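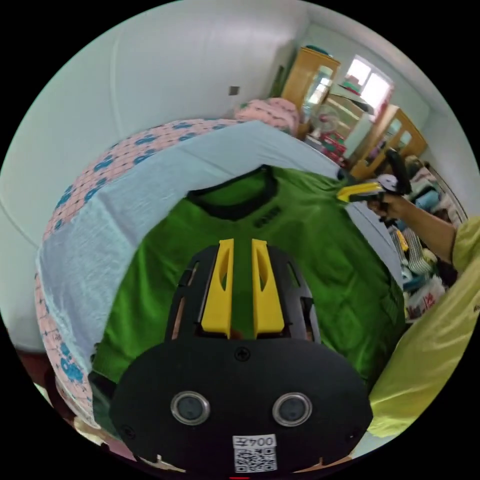
## Clothing Banks Need Sorting Rules

Damwood collected 900 bags of used clothing in December. Of these, 156 were sent to landfill because damp items had been packed with clean ones. The town should publish one plain set of rules and print it on every bin.

A green T-shirt with a black collar has years of use left in it. Policy should protect that value.

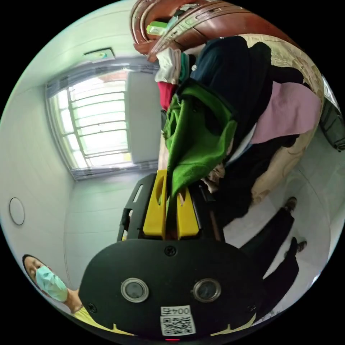

## Who Should Pay

Prarnetti, the current contractor, is paid by weight and gains little from careful sorting. Payment should follow the number of garments reused. Osotley adopted this method, and its council has kept it.

Jinlong Tang
20 Apr 2025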